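Onholm sets budget for hand-held gripper equipment and asks suppliers for offers

January 15, 2020

Onholm, a company that develops automation for home textile care, has today published its equipment plan for the coming period. The plan covers the purchase of hand-held grippers, spare parts and storage for recorded material. Suppliers are invited to send their offers, and the first deliveries are expected before September.

Onholm works with bedding and other large cloths in ordinary bedrooms. Blankets, quilts and sheets are heavy, they fold over each other, and their prints make it difficult for software to find an edge. The company has decided to spend a larger part of its money on tools that people hold in their own hands, and to wait with the purchase of robot arms.

"A robot arm is a big cost and it needs a lot of space," said Jouko Kokkonen, head of purchasing at Onholm. "A bedroom is often small. There is a bed, there is a cabinet, and there is not much floor left. With hand-held grippers we can work in such a room, and we can pay for more sets from the same budget." 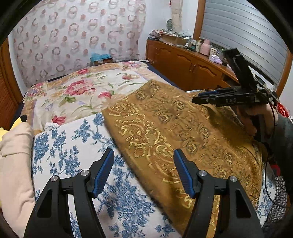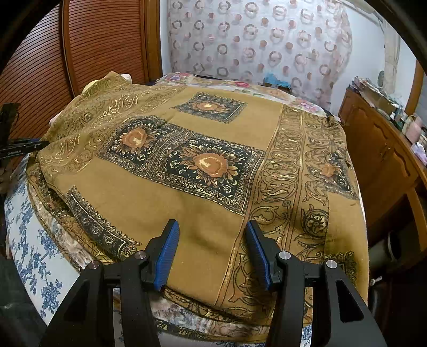
Hand-held grippers with blue finger pads during work with bed textiles in a furnished bedroom.

The plan is divided into two stages. In the first stage, Onholm will buy 49 grippers and a stock of 900 replacement finger pads. The pads are listed as a separate item in the budget, as the company wants to compare their price between suppliers and to order them again without a new tender. In the second stage, the company will decide if it needs more grippers or if the money should go to storage and computers.

Two suppliers, Gastwood and Pledix, have already shown their products to the purchasing team. No contract is signed, and other companies are welcome to take part on the same conditions. Onholm asks that every offer gives a price for the complete gripper, a price for each spare part, the time of delivery and the length of the guarantee. Offers where the cables and mounts are not included should say this clearly on the first page.

Cheuk-hei Au, who plans the field work at Onholm, has asked for some changes compared with the earlier purchase. "Last time we looked mostly at the price of one unit," said Au. "We did not plan enough for repairs, and we had no spare cables on the shelf. Now we reserve money for this from the beginning. I would also like that a screw or a pad can be changed on site with simple tools - this saves us the postage and many days."

The repairs will be handled by Barua, a workshop which has a service agreement with Onholm for the next 4 years. Barua will also check each delivery before the equipment is given to the field teams. Suppliers should therefore send one printed manual and a full parts list together with the goods.

A decision about robot arms is not part of this plan. Onholm will return to the question when the first stage is finished and the real costs of repair and training are known.

Questions about the tender can be sent to the purchasing office at Onholm. The full list of technical requirements is sent to suppliers on request.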